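Starnetham table set: woven pieces and plant

README

What this folder covers

Short recordings of everyday tidying at a white table in the brick-walled room at Starnetham. The things handled are light household items, mostly pale and woven, with a potted plant left on the table for company. There are 258 clips in the Makowska part and 73 in the Jakow part. Both parts use the same room.

Items

Woven pieces are filed under "woven", whatever they are used for at home. We stopped splitting them into lids, mats, hats and baskets after the first 22 clips, as two people labelling the same piece often chose different words. Small plates and saucers are filed under "tableware". The plant is filed under "background" unless the task sheet says to move it.

Tasks

Pick up one piece and set it down elsewhere on the table
Put a woven piece back beside or into another
Clear the front of the table

Task names are in tasks.txt. Version 2 corrects the spelling of several and drops the duplicate "move mat".

Sample views

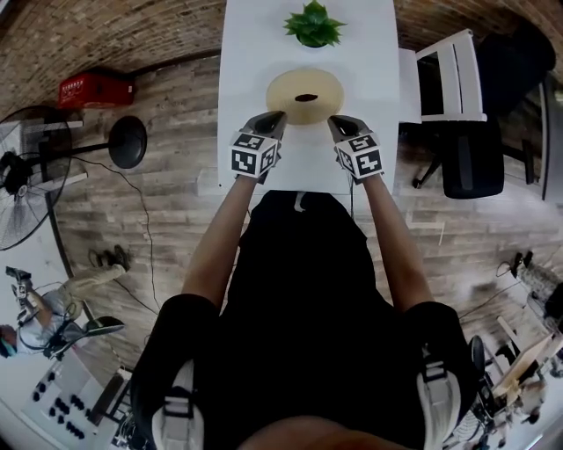
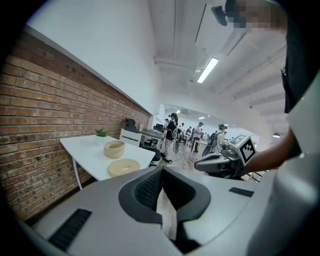
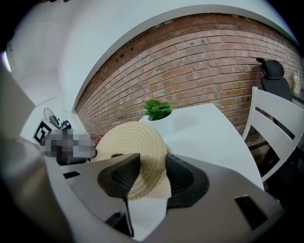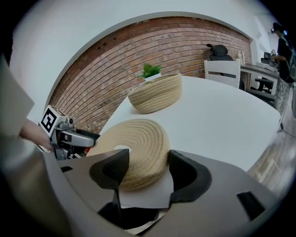

Known problems

Beige on beige is hard to outline, and some masks in the Jakow part run together where two woven pieces touch. The brick wall bends in the wide views and should not be used for measuring. Plant leaves are masked as one shape.

Storage and contact

Files are kept on Prinine under starnetham/table. Send label corrections to Felicja Marciniak with the clip number and the item name. The next label pass is planned for July.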